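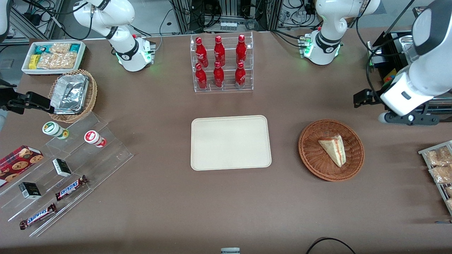
Célula Elton -- bancada bimanual de manipulação de embalagens

LEIA-ME de instalação, conservação e reparação

Âmbito

O presente documento estabelece as condições de montagem, verificação diária e manutenção corretiva da célula Elton, instalada no laboratório de Brirkton. Destina-se aos operadores habilitados e ao pessoal técnico. Não substitui os manuais dos fabricantes, que permanecem arquivados junto do quadro elétrico.

Responsável pela célula: Anneliese Pfeiffer
Manutenção mecânica: Cornel Barbu
Cablagem e controlador: Jintana Limsakul
Registo de dados: Efe Bako

Composição

A célula compreende dois braços de base branca, cada um equipado com uma garra preta, assentes sobre um tampo castanho-acinzentado. As designações «direito» e «esquerdo» referem-se ao próprio robô; na vista da câmara fixa, o braço direito surge à esquerda e o braço esquerdo à direita. Esta convenção aplica-se a todos os ficheiros, etiquetas e pedidos de intervenção.

A estrutura traseira é de perfil de alumínio. A caixa cinzento-clara do controlador fica entre os dois montantes verticais, por trás do expositor de garrafas.

Disposição de referência «Berus»

A disposição Berus é utilizada nas sessões de recolha e preparação de artigos alimentares. As posições são as seguintes, na vista da câmara:

Canto superior esquerdo: caixa retangular branca com snacks embalados. Imediatamente abaixo, cesto redondo de vime claro com embalagem prateada.
Lado inferior esquerdo: expositor acrílico em degraus, colocado em ângulo, com chocolates, latas pequenas e caixas.
Centro superior: suporte acrílico de duas filas com garrafas vermelhas.
Centro: tabuleiro creme, vazio no início de cada sequência.
À direita do tabuleiro: cesto entrançado castanho-avermelhado com a sanduíche triangular.
Margem direita: estante transparente de armação branca com sacos de pão.

As latas do expositor em degraus são colocadas deitadas. A embalagem prateada ocupa quase todo o interior do cesto de vime, pelo que a abertura da garra direita deve ser confirmada antes da primeira preensão.

Verificação antes do arranque

1. Confirmar que a paragem de emergência se encontra acionada.
2. Inspecionar as pontas das garras e remover resíduos com pano seco. É vedado o uso de solventes.
3. Verificar o cabo preto do braço esquerdo, que desce em arco a partir da parte superior, passa por trás do punho e termina na garra. O arco deve manter folga em toda a amplitude do movimento.
4. Verificar o cabo que atravessa o tampo até à base do braço esquerdo. Nenhum artigo pode assentar sobre ele.
5. Rearmar o circuito e conduzir ambos os braços à posição de repouso, a velocidade reduzida.
6. Executar 3 ciclos em vazio antes de autorizar a operação.

Manutenção periódica

Limpeza do tampo e dos acrílicos: no final de cada turno.
Reaperto dos parafusos das bases: a cada 103 horas de serviço.
Substituição das pontas das garras: a cada 1.000 preensões registadas, ou antes, se houver desgaste visível.
Calibração da câmara fixa: após qualquer intervenção na estrutura de alumínio.

Reparação da cablagem

Os trabalhos atrás do suporte de garrafas exigem o corte geral da alimentação e a retirada prévia do suporte. Os fios pretos situados diante da caixa do controlador encontram-se emaranhados e não devem ser puxados para identificação; cada condutor é seguido à mão desde o conector e etiquetado nas duas extremidades. A reorganização deste feixe consta do plano de março, a cargo de Jintana Limsakul, com calhas fornecidas pela Tănase.

Se a garra esquerda perder comunicação durante o movimento e a recuperar em repouso, suspeita-se em primeiro lugar do conector do punho. O ensaio de continuidade faz-se com o braço imobilizado e o cabo desligado em ambas as pontas. Um cabo com defeito é substituído por inteiro -- não se admitem emendas.

Problemas conhecidos

Registo n.º 13: desvio lateral do braço direito na aproximação ao cesto de vime. Em análise por Cornel Barbu. Até ao encerramento do registo, a velocidade de aproximação permanece limitada.

Pedidos de intervenção

Os pedidos são dirigidos a Anneliese Pfeiffer, com indicação do braço afetado, da disposição em uso e da última verificação efetuada.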